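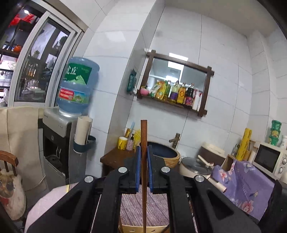

Wooden chopsticks and small kitchens: storage and care

Wooden chopsticks last longest when they dry upright and in moving air. The end that touches food absorbs the most water, so it should point up in the holder. A holder with drain holes in the base is preferred. If the base is solid, empty it every 2 days and wipe the inside with a dry cloth.

Washing. Wash by hand in warm water with a little dish soap. Rub along the grain, several sticks at a time, then rinse each one singly. Do not soak. Soaking raises the grain and lifts the finish, and the rough surface that results holds food residue. Most dishwashers run too hot for plain or oiled wood.

Drying. Wipe with a towel, then stand the sticks in the holder for at least 8 hours before they go into a closed drawer. Damp sticks laid flat in a drawer develop dark spots near the tips.

Inspection. Hold one stick upright and turn it slowly against a light wall. White tile works well as a background – a bend or a crack shows up as a break in the straight edge. Discard any stick with a split, a soft tip or a sour smell. Odd sticks left over can be used for stirring paint or supporting seedlings.

Oiling. Unfinished wood can take a thin coat of food-grade mineral oil. Apply with a paper towel, leave for 20 minutes and wipe off the excess. Lacquered sticks need no oil.

Wall shelf for condiments. Keep bottles in a single row, tallest at the back if the depth allows two. Soy sauce in daily use can stay on the shelf for a few weeks, but an opened bottle keeps its flavor longer in the refrigerator. Cooking oil should stand away from the stove and out of direct sun. Wipe the bottle necks when you wipe the shelf. A mirror-backed shelf picks up an oil film quickly; use diluted vinegar on a soft cloth and keep the liquid off the wooden frame.

Clips on tile. Adhesive clips hold an opened packet well if the tile is degreased first with rubbing alcohol. Press for 30 seconds and wait overnight before loading.

Counter. Leave a gap between an electric pot and the wall so that steam can escape. Keep the utensil holder out of splash range of the faucet.

Notes compiled by Vitória Henriques, Clevdale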